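Dodov Street lunch room sorts out its spoons

The Monday lunch at the Dodov Street hall now lays its own tables. Until September the kitchen handed out cutlery at the hatch, one set per person, and the line often ran back past the coat hooks. Now there is a utensil holder on each table and people help themselves once they sit down.

Farzana Sultana, who runs the kitchen, said the change came after a count of the drawers at the end of the summer. The hall had plenty of forks and almost no spoons that matched. Chopsticks were kept in a shoebox on top of the fridge and only came out when somebody asked for them.

"We had soup on the menu three weeks out of four and we were washing spoons in the middle of service," Sultana said. "People were sitting there with a bowl going cold in front of them."

The lunch serves up to 100 people over two sittings, the first at 11:45 a.m. and the second at 1 p.m. There are 14 tables in the main room and two more in the side room, which is used for families with small children and for anyone who wants a quieter meal.

The new arrangement was paid for out of a $1000 grant from Bondeo, a housewares shop two blocks away. The money also covered tablecloths, a second dish rack and a set of lidded tubs for leftovers. Spoons, chopsticks and serving pieces came partly from the shop and partly from a donation box that stood by the front door through August.

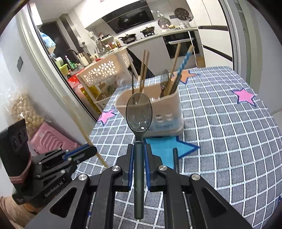 Nothing in the donation box had to match, and most of it didn't. Cadi Lougher and Bouchra Ghoneim spent two evenings going through what had been dropped off. Anything chipped, split or bent was set aside, and the rest went through the dishwasher twice before it was shared out between the tables.

Ghoneim said wooden pieces needed the most attention. They are now washed by hand, dried upright and checked once a month. "If the wood feels rough, it goes," she said. "We would sooner be a few short than have somebody get a splinter."

The holders were chosen for drainage. The hall's old cutlery trays were flat and collected water in the corners, and they had to be wiped out by hand after every lunch. Lougher said she had asked for something that could be rinsed under the tap and put straight back on the table.

Table covers were a separate discussion. The hall had used white paper off a roll, which tore easily and filled two trash bags a week. The replacements can be wiped down between sittings. Several of the regulars asked for something cheerful, and the patterned ones won out over the plain gray ones on a show of hands.

Not everyone was in favor of self-service. Iolo Kneath, a regular at the second sitting, told the kitchen he preferred being handed a set wrapped in a napkin. He has been told that he can still ask for one at the hatch, and a small number are wrapped each week for anybody who wants them. Knives are also still given out at the hatch.

Sultana said the line for the first sitting now clears in less than ten minutes. The kitchen has been able to move one helper from the hatch to the dishes, and the second sitting has started on time every week so far this fall.

The hall is still looking for soup spoons, small ladles and serving tongs in good condition. Items can be left at the front desk on weekday mornings until the 31st of the month. Please wrap anything sharp and mark it on the outside of the package. The hall cannot take electrical items or nonstick pans.

Nia Maddocks, who handles bookings, said places at the first sitting are full most weeks but there is usually room at the second. Lunch is free, and a donation toward the cost of food is welcome. People who need a seat in the side room should say so when they book, as it fills up early during school breaks.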